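The retry loop is hiding your perception bugs

Most manipulation stacks I have worked on contain a function with a name like attempt_grasp, and most of those functions contain a loop. The loop tries the grasp, checks something, and if the check fails it backs off, perturbs the target pose and goes again. The limit is usually three. The limit was usually picked by whoever wrote the loop, on the day they wrote it, and has never been looked at since.

My argument is that this loop should be removed from the default path, and that a stack which can't survive its removal has a defect somewhere upstream that the loop is paying for. I don't object to retries as a behavior. I object to retries as an untyped wrapper around a call whose failures have different causes and different owners.

I'll use our own code, which is called Bundach and is a planning and execution layer for two-handed tabletop tasks. Until June it had the loop. Darnell Alcantara wrote the first version and I extended it, so the blame is shared.

What the loop did

Bundach takes a scene estimate from the perception node, asks the planner for a grasp and an approach, hands a timed trajectory to the controller, and reads jaw width after the close command. If the width fell inside the band expected for the part, the grasp was recorded as good. Outside the band, the wrapper caught the exception, shifted the target by a few millimeters in a direction drawn at random, and called the same chain again. Only the final outcome went to the run log. A grasp that took three attempts and one that took a single attempt produced the same row.

The run log therefore said the system was fine. The dashboard built on the run log said the same thing in green. When Mabli Sayce added an attempt counter, for reasons that had to do with cycle time, we got a second column and the picture changed. Of 2,737 logged grasps, a large share of those on clear plastic parts had gone through the wrapper more than once. On opaque parts almost none had. We had a material-dependent perception fault that had been in the system since the depth filter was rewritten, and the random shift was correcting for it often enough to keep the success column clean.

A depth estimate on transparent plastic is wrong in a structured way. The sensor returns the surface behind the part, or a blend of both, or a hole. Specular highlights along edges and thin inner walls produce isolated points that a median filter throws away, and those points are frequently the only correct ones in the region. Our filter threw them away. The fitted box came out short and displaced away from the camera, and the planner, given a short box, did exactly what it should with a short box.

The fault is easy to describe once it is isolated. It had been present for months because every symptom was consumed one layer above it.

The case for demonstrations, and its limit

One answer I hear often is that hand-built chains are the problem, and that a policy learned from human demonstrations would absorb this. Hiba Twal makes the case better than most. A person working a pair of hand-held grippers doesn't compute a box fit. They approach, watch the contact, correct during the motion and close. The correction is continuous and belongs to the same signal as the approach, so there is no exception to catch and nothing to wrap.

I accept a good part of that. Look at what a person has to settle before closing on a clear compartmented box: which wall to take, how far the fingers may enter before they meet a divider, what the other hand should be doing meanwhile. Our planner represented one of those three.

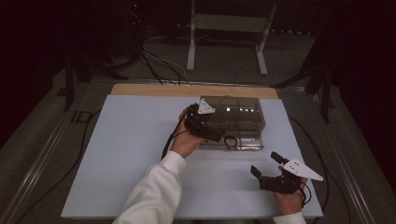

Typed failures instead of a counter

Where I part from Hiba is the conclusion. A learned policy that recovers by correcting in motion still recovers silently. The evaluation number at the end is a success rate, and a success rate has the same blindness as our old run log. If the camera extrinsics drift, a robust policy will spend more corrections per grasp and report the same score until the day it runs out of margin. The loop has moved inside the network, where Mabli's counter can't reach it.

So the requirement is the same for both designs. Recovery effort has to be measured, and it has to be attributed. In Bundach we did this by deleting the wrapper and replacing the single exception with a small set of result types. A grasp now ends in one of these states:

Closed within band.
Closed outside band, contact detected before the planned contact time.
Closed outside band, contact detected after the planned contact time.
Closed with no contact detected.
Aborted by the planner before motion, with the constraint named.
Aborted by the controller during motion, with the tracking error attached.

Early contact points to a part nearer than estimated, or an obstacle missing from the scene. Late contact points the other way. No contact is usually pose. A planner abort is never improved by trying again with identical inputs, and the old wrapper used to do that up to three times, at full planning cost, before giving up. A controller abort has nothing to do with perception and should never have caused the target to be shifted.

Each state has its own handler, and a handler may choose to try again. Early contact, for instance, triggers a new scene estimate from a second viewpoint and then one more attempt. The difference from the old behavior is that the retry uses new information. I now treat this as a hard rule in review: a retry that consumes no new observation gets rejected, whatever its pass rate.

What it cost

The reported success rate dropped on the day we merged. It had to. Berkay Uçar, who runs the test cell at Praltdale and had been using the old number in his weekly report, was not pleased, and his complaint deserves a proper answer. From where he stood the system had worked on Friday and worked less on Sunday, and the change was described to him as an improvement. He asked for a flag to restore the old behavior. We gave him one. It was off by default and it printed a warning, and he used it for a while.

There is a real position behind that complaint. In production the object is to get the part into the fixture, and a blind retry that gets it there is worth having. I agree with that for a deployed cell with a known mix of parts. Let the cell retry. But the retry must write a row every time, and somebody must own the ratio of attempts to grasps in the way that somebody already owns cycle time. What I won't accept is the same wrapper running in the development environment, where its effect is to make regressions invisible to the people whose job is to see them.

The second cost was code. The wrapper was 31 lines. The typed version is many times that, with tests for each handler, and the handlers have dependencies on the contact detector that the wrapper didn't have. Contact detection from motor current on small grippers is noisy, and we had to tune a threshold per gripper, which I dislike. Olumide Ugwu argued that we had replaced one arbitrary constant with several. He is correct. My reply was that the new constants can be checked against a physical event and the old one could not, but I would still like fewer of them.

Timing turned out to be the third cost. To decide whether contact was early or late you need the perception timestamp, the plan start and the current reading on the same clock. Ours were on 2 clocks. The offset was small, and it was also larger than the window we were trying to resolve on fast approaches. Fixing that took longer than the handlers did. I mention it for anyone planning the same change: do the clocks first.

On tooling

The general point applies to tools as well as to control code. Middleware defaults encourage the wrapper. Behavior tree libraries ship a retry decorator as one of the first nodes in the tutorial, and it takes an integer. Aliyu, the task scripting layer we use on top of Bundach, has the same node. It is pleasant to use, and it reports a single status upward, so the tree above can't tell a first-attempt success from a lucky third.

I would change the signature. A retry node should take a condition that names which failures it handles and an observation source that must be refreshed between attempts. If either argument is missing the tree shouldn't load. The node should return the attempt history along with the status, and the default logger should print it. None of this is difficult. We have a patch for Aliyu that does it in an afternoon's worth of code, and the resistance we met concerned the number of existing trees that would fail to load. I take that number as evidence for the patch.

Simulators have a related habit. Ours, Dastex, renders transparent objects in the color image and then returns perfect depth for them. We ran 2,000 simulated grasps against the broken filter and every clear part looked the same as an opaque one. The wrapper was never exercised, so the attempt count was flat, so the simulated regression suite passed. We have since added a depth corruption model that is crude and keyed to material. It drops returns on clear surfaces and keeps a thin scatter along the edges. The old filter fails against it immediately.

What I would check first

If you have a loop like ours, don't start by deleting it. Add the counter, leave everything else alone, and run your normal workload for a week. Split the result by part, by material, by which arm did the work and by time of day. If attempts per grasp is flat across all of those splits, your wrapper is handling noise and you can leave it where it is. Ours was flat across arm and time of day and very far from flat across material, and that told us which module to open.

Then set the limit to one in development only, and read what breaks. Some of it will be in code that you wrote.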